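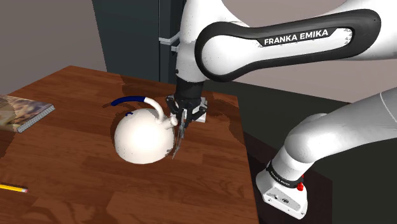
Guvlow is a seven-part animated series that went out late at night, vanished, and has finally come back on disc, and this page is for everybody who keeps writing to me about it (please keep doing that!). I've been running a fan site for the show since the second episode, and the same questions come in every week, so I've gathered my answers in one place. If you've never seen it, think of a slow, funny, slightly sad story about a household of machines on a moon where it always rains. Tea is a big deal in it. Whole scenes hang on a white kettle on a brown wooden table, much like the one under the robot arm at the top of the page, and by the fourth episode you'll care about that kettle more than you care about most human characters on TV. Last updated July 26, 2024.

Do I need to watch it in order?

Yes, please do! The first two episodes look like separate stories, and plenty of people skip the second one after reading that it's "the one with no plot." It has a plot. It's just that the plot belongs to the grandmother, and you don't find out what she was up to until the finale.

Which release should I get?

There are two. The Fimus disc came first and has the brighter picture, plus a nice booklet with the storyboards for the harbor chase. The Prorkard set came out in February and uses a new scan of the original film elements, and oh, the rain! You can see single drops sliding down the greenhouse glass in episode three, where the older disc gives you a kind of gray fuzz. If you can only buy one, get the Prorkard. If you already own the Fimus, hang on to it for the booklet, which wasn't reprinted.

Are there still copies of the Prorkard set?

The first pressing was 2,000 copies and it's gone. A second pressing is in shops now with a plain sleeve in place of the embossed one. The discs inside are the same.

Subtitles or dub?

I go back and forth. The dub is warm and the actor playing the lighthouse is wonderful, but it loses the running gag where the machines get polite forms wrong. The subtitles keep it. One warning for the Fimus disc: the subtitles on episode six slip out of sync by a couple of seconds after the train leaves. Stop and restart the chapter and they catch up again.

How long is the whole thing?

The series runs 218 minutes if you leave the credits in, and you should, as the end titles change every time. It makes a great long Sunday with a meal in the middle.

Is it okay for kids?

My rule of thumb is 8 and up. There's no blood and hardly any shouting, but episode five has a character being switched off in front of her friends, and it's played completely straight. Watch that one first yourself if your kid is tender about pets or toys. The rest is gentle, and the fishing episode is a huge hit with younger viewers.

What is Polák?

Polák is the short film that the same team made before the series. It has no dialogue, it's all done in pencil, and it's on the second disc of the Prorkard set under "Extras," hidden one page down where it's very easy to miss. Several of the backgrounds turn up again in Guvlow in full color. Watch it after episode seven. The bridge will give you a shiver.

Was there more of the story planned?

There was an outline for a follow-up about the greenhouse, and a few sketches of it appear in the Fimus booklet. As far as I know it never got past that stage. I'd love to be wrong!

Why is the music missing from the opening on my copy?

You probably have the audio set to the commentary track, which starts with a long silence before anyone speaks. Prorkard put it first in the menu for some reason. Switch to track two and enjoy one of the best opening themes of its era, accordion and all.

Can I send you a correction, or a theory?

Both, any time. The contact form at the bottom of the site works again. Theories about the ending go on their own page so that new viewers don't stumble into them, and please put "spoilers" in the subject line so I can sort them.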